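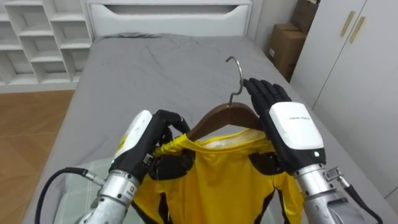 Notes prepared by Renata Stępień
Seminar leader: Vaughan Quinlan
Last revised in September

Week 6: Town government under occupation

Reading for this week: Hague Regulations of 1907, Articles 42 to 56. Fourth Geneva Convention, Articles 47, 51, 54, 55 and 56. The Gromville packet (minutes, two mayoral orders, the water department log).

1. When occupation begins

Article 42 of the Hague Regulations says territory is occupied when it is actually placed under the authority of the hostile army. The test is one of fact. A declaration is not needed, and a flag on the town hall does not settle the question either way. An army that passes through a town and moves on has usually not occupied it. An army that stays, controls the roads and can issue orders that people have to follow probably has.

In the Gromville packet, compare the first mayoral order with the water department log. The order is signed in the name of the new authority. The log shows the pump station taking instructions from the old council for 11 more days. Come ready to say when you think occupation began, and which document you relied on.

2. The duty to keep things running

Article 43 requires the occupier to restore and ensure public order and civil life as far as possible, and to respect the laws in force unless absolutely prevented. Most of the arguments in this area come from that last phrase. Replacing the tax code is hard to defend. A curfew usually is not.

The Fourth Convention adds specific duties. Article 55 covers food and medical supplies. Article 56 covers hospitals and public health, and calls for the cooperation of national and local authorities. In practice this means the occupier depends on people who already know where the valves and the keys are.

3. Officials who stay and officials who leave

Article 54 says the occupier may not change the status of public officials or judges, or punish them, if they decline to work for reasons of conscience. The same article leaves the occupier free to remove public officials from their posts. Students often miss the second part.

Gromville had 900 municipal employees before the fighting. The list in the packet shows 500 still being paid afterward. It does not tell us who left town, who refused to work and who was dismissed. Dariusz Głowacki treats the missing names as refusals. Nneka Nwankwo argues that the payroll cannot support that and that many were probably displaced. Read both excerpts before class.

4. Appointed mayors

An appointed mayor holds power from the occupier. Local law may not recognize the appointment at all, but residents still need birth records, death certificates and property papers. Courts have sometimes accepted routine civil documents issued by an authority they did not otherwise recognize. The Trollach registry file has 1,338 entries of this kind — nearly all of them births and marriages. We will use it again in Week 8.

5. For discussion

Was the second Gromville order (renaming the streets) within Article 43?
Should a water engineer who keeps working be treated differently from a deputy mayor who does?
What should a returning government do with marriages registered in the meantime?

Short paper: two pages on any one of these, handed in to Irena Zalewska by noon on the day of the Week 7 seminar. Cite treaty articles by number. The packet can be cited by page.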